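Minutes, Bunnag Book Circle, December meeting

Started at 7 with 13 of us, plus me scribbling. Minutes from last time were passed, once I'd fixed the spelling of Prukholm (sorry!).

First up was Irkum, the lighthouse family memoir. Most of us loved the chapters on the mother, but I still think the middle drags – 47 pages on one boat trip!
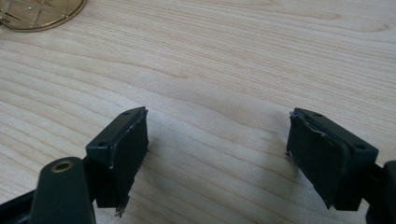 We then argued over whether a memoir can make up its dialogue, and got nowhere. Next month we're reading Pramier, a life of a circus rider told by her grandson. The library has 22 copies on hold for us.

Memoir contest: entries stay at 2,000 words tops. Agreed.

Closed at 8:40. I'm bringing the cake next time.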